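Sizing bins to fit a slotted basket

flevstead_12
I have a black plastic basket, slotted sides, rolled rim, and want small open bins inside it for desk supplies. It measures 31 cm along the rim but the walls taper. Which length do I buy to?
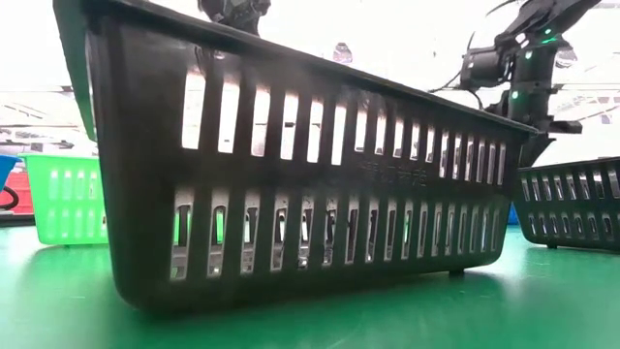
Okano
Measure inside, at the base. On mine the loss was nearly 18 mm. Bins with straight sides bind first at the corners - check those too.

jeltstead823
just buy the smaller ones

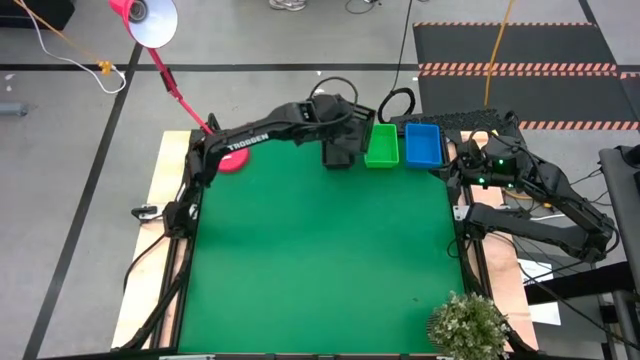 Do the green and blue bins have to be the same height?
Only if you plan to lay a flat lid or tray across both.

Posted 5 September 2021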